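Is a two-compartment utensil holder on the dining table worth it, or is it just clutter?

Last updated 2020-10-23
Reading time: 6 min

Posted by fekance_flat

My sister-in-law has decided that our chopsticks and spoons should live on the dining table in a plastic holder. Until July they lived in a drawer, where in my opinion they were fine. She says everybody reaches past the cook to get to that drawer, and she is tired of it. I say a table is for eating at, and now I have to move a thing every time I want to spread out the newspaper.

I am not against holders as such. I am against paying for a solution before anyone has shown me the problem. The shop page for these makes a lot of claims (drains well, won't tip, keeps everything "hygienic") and I don't believe half of it. Ours is cream plastic with holes in it. The long chopsticks lean every which way, the spoons go in bowl up, and you end up with a sort of hedge in the middle of the table.

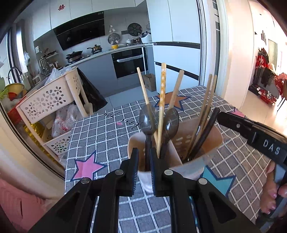

Chopsticks and two brown spoons in the holder on our checked cloth.

What I would like to know, from people who have lived with one for longer than a week:

Does it stay put on a tablecloth, or does it go over the first time a child tugs the cloth? Ours has stars printed on it and the little ones like to grab at them.

Do the holes do anything? My feeling is that if you put things in wet, the water just comes out on the cloth, and now you have a wet cloth.

And is there any sense in having two compartments when the whole household ignores them?

There is also a storage cart by the kitchen, with flower-shaped cutouts and baskets at different heights. I suggested putting the holder there. I was told the cart is for bags. It does hold a great many bags. I would take an honest "you're wrong, leave it on the table" if there is a reason attached to it.

Melquiades Salinas

I've had mine on the table for two years and I went in as doubtful as you are. I'll take your points in my own order.

Tipping. A square or boxy holder is hard to knock over by bumping it. What does it is the load. Chopsticks are long, they lean out past the rim, and if they all lean to one side you have moved the weight where you don't want it. Put the spoons on one side and the bulk of the chopsticks on the other and let them lean away from each other. I tested mine by pushing on the rim with one finger, once loaded evenly and once with everything piled in one compartment. Evenly loaded it slid before it tipped. Lopsided, over it went. I make no promises about a child pulling the cloth. Nothing stays up through that, including the soup. Get cloth clips.

The holes. You're right to be suspicious. Holes let air in, and that's good, but they don't make water vanish. My rule is that nothing goes in the holder until it has dried on the rack. People in my house break this rule, so I also keep a saucer under it. The saucer looks bad and works well. If you see a holder advertised as "self-draining" and it has no tray, ask yourself where it is draining to.

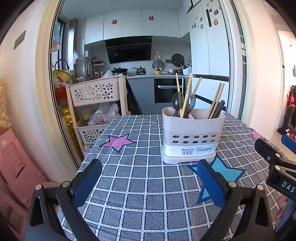
The two compartments I have come around on, though not for the reason on the package. Sorting by type is a nice idea that lasts until supper. What the divider does for me is stop the chopsticks from falling flat when the holder is half empty. In a single wide cup, four chopsticks will lie down almost sideways and poke whoever is sitting there. With a wall in the middle they have something to rest against. So let everybody ignore the system, and keep the divider.

Spoons with the bowls up take up more room at the top but you can see what you're grabbing. Handles up is cleaner, since people's fingers stay off the part that goes in your mouth. I have argued with my wife over this and we now do bowls up when it's just us and handles up when there's company. I don't claim that makes sense.

A few things I'd do with any holder like that:

Peel off the product label before the first wash. Warm water and a little cooking oil gets the glue. Leave it on and it goes gray and furry at the corners.

Wash the holder itself. People forget it's a dish too. Mine gets scrubbed every weekend with an old toothbrush through the holes, and there is always something in the bottom that I'd prefer not to identify.

Take out what you don't use. I had 70 chopsticks in the house when I gathered them all up, many of them without a partner. We are a family of five. Keep a pair for each person plus a few spare, and the hedge gets a lot thinner.

Scissors don't belong in it. Mine used to end up in with the spoons, points up, and I have the scar.

As for the cart, I'd leave that alone. If it's full of bags it's doing a job, and anything you set on top will be under a bag by evening.

nolance_kitchen

Sorry but I disagree with nearly all of the above. Buy a heavy ceramic one and be done with it. Plastic is light, and light things move. I got mine at Alvarado and it has never tipped. It did chip, but that was my fault.

Also all wood chopsticks get moldy in a holder no matter what you do. Throw them out and get steel.

Melquiades Salinas

Mine aren't moldy. Dry them first. I'd also ask how heavy ceramic does when it lands on a tile floor, because you said "chip" and I suspect you are being kind to it.

fekance_flat

Thank you both. I tried the finger test. Loaded the way we had it, the holder rocked more than I liked. With the spoons moved over to one side it slid, as described. I'll give you that one.

I am less convinced on the divider. I took out chopsticks until only a few were left and they still crossed over each other and stuck out. Better than a plain mug, I suppose. I would not pay extra for it.
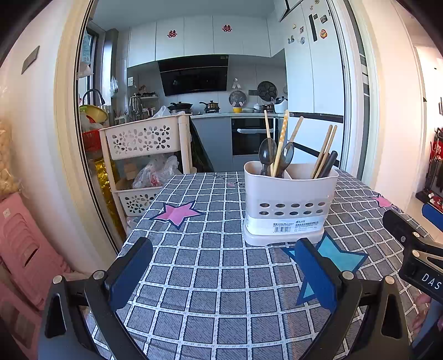 Spoons on one side, a pair of chopsticks leaning on the other. Label still on, scissors on the cloth.

The label will come off when I find the time. I have asked for a saucer and been told that a saucer is ugly, so we may be looking at a small tray instead. Vasside has one that seems to be the right width, but the listing gives no depth, and I won't order a tray without knowing the depth.

The newspaper question is still open. For now I read it at the far end and the holder stays where it is.

vasside_reader

I have that tray. It's shallow, maybe the thickness of a pencil. Fine for drips, useless if somebody puts things in soaking wet. The corners are rounded on the inside too, so a square holder that measures the same as the tray won't sit flat. Go a size up.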